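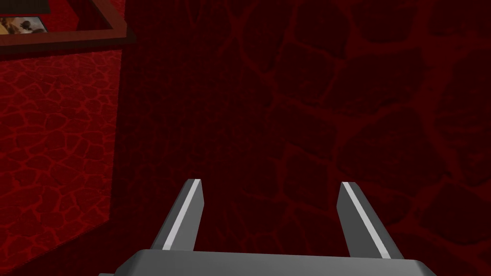

Tolum simulation cell: progress report to Prondgate
Setup and maintenance, period ending Aug 9, 2018
Prepared by Stendix

1. Status

The Tolum cell is running and has been in daily use since the last report in February. It consists of one simulated arm with a parallel-jaw gripper, one wrist camera, and a furnished room with a table. Of the two open faults carried over from February, one is closed (gripper finger offset) and one is partly closed (camera mount drift after reset). No hardware was bought in this period. All work was done on the model files, the controller settings and the reset script.

2. Gripper model

The fingers in the February version were attached to the palm housing through a single joint definition with a mirrored sign on the right side. The left finger tracked the command and the right finger lagged behind it, so objects were pushed sideways before contact was made on both sides. The joint has been split, each finger now has its own limit and damping values, and a coupling constraint keeps travel equal.

The collision shapes were also rebuilt. The old ones were convex hulls taken straight from the visual mesh, and they filled in the toothed inner edge of the fingers. The new shapes are plain boxes at the palm and thin strips at the fingers. Contact is quieter and the solver no longer reports penetration at full close. Open position is set as the home state on load.

3. Wrist camera

The camera is fixed to the palm body and looks out between the fingers. Its rate is set to 30 frames per second, matched to the controller log so that the two can be lined up without resampling. The mount is placed so that the top of the palm and both fingers stay in view along the lower edge of the picture. This costs some usable area but gives a constant reference: if the fingers shift in the picture with the gripper at home, the mount has moved.

Drift after reset was traced to the order of calls in the script. The camera pose was being written before the arm pose had settled. The calls have been swapped. A smaller error remains when the arm is reset from a pose facing the floor, and the cause has not been found. Until it is, the operator checks the finger position by eye after each such reset and reloads if it is off.
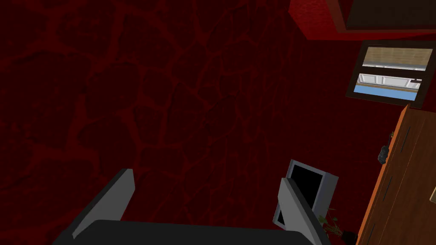

4. Room and table

The room is kept deliberately plain in its physics. The floor, walls and cabinet are static bodies with no mass. Only the items meant to be handled are dynamic. An earlier build had the furniture dynamic as well, and a hard contact with the cabinet could stop a run.

Floor and wall textures are the standard red set supplied with the Bhutto room package. Texture scale is not the same on all surfaces — this is known, has no effect on contact, and is left as it is.

Shadow map resolution has been kept low to hold the frame rate. Shadow edges on the tabletop are stepped as a result.

5. Routine care

The cell was reset 1,561 times in the period. Of these, 132 needed a manual reload, most of them before the script was corrected. The current routine is a reload of the full model at the start of each session, a home-position check of both fingers, and one open-close cycle clear of the table before work begins. Logs are moved off the machine at the end of the session.

6. Table approach with the book

Work has started on the approach to a thick hardcover lying flat on the table. Finger travel and approach angle are being tuned together.

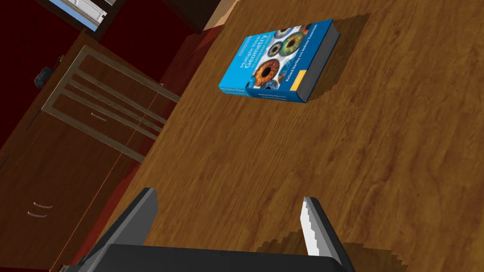
Lok-yiu Su, commenting on the draft, asked that contact friction on the fingers be frozen before the approach angle is tuned any further, as the two settings hide each other's errors. Su would also like the floor-facing reset fault closed first and has offered to review the script. Both points are accepted and have been moved to the top of the work list for the next period.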